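Leave the reeds alone

Every May the same argument. The county wants the reeds at Malter Pond cut back so people can see the water. I get it. But the rails nest in there, and the bitterns, and they don't nest on a lawn.

Kuldeep Bajpai walked the north bank last spring and logged 130 nests. One morning, wet boots. The year after the big mow he got almost none – same bank, same guy, same boots.

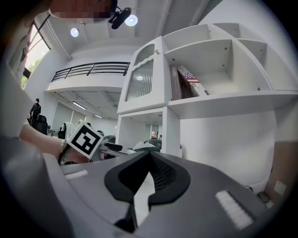

Vol. 12, No. 4, p. 363

The cutting costs $3,000 a season. For a view! Put up a platform instead, let folks look down over the tops. Estela Ulloa drew one up years ago and its still sitting in a drawer.

And please, no more talk of "tidying." A marsh is supposed to be a mess. Herons like it fine. So do teh frogs, and I'd guess most of the kids.

Comments close 17th October. Write something, even two lines.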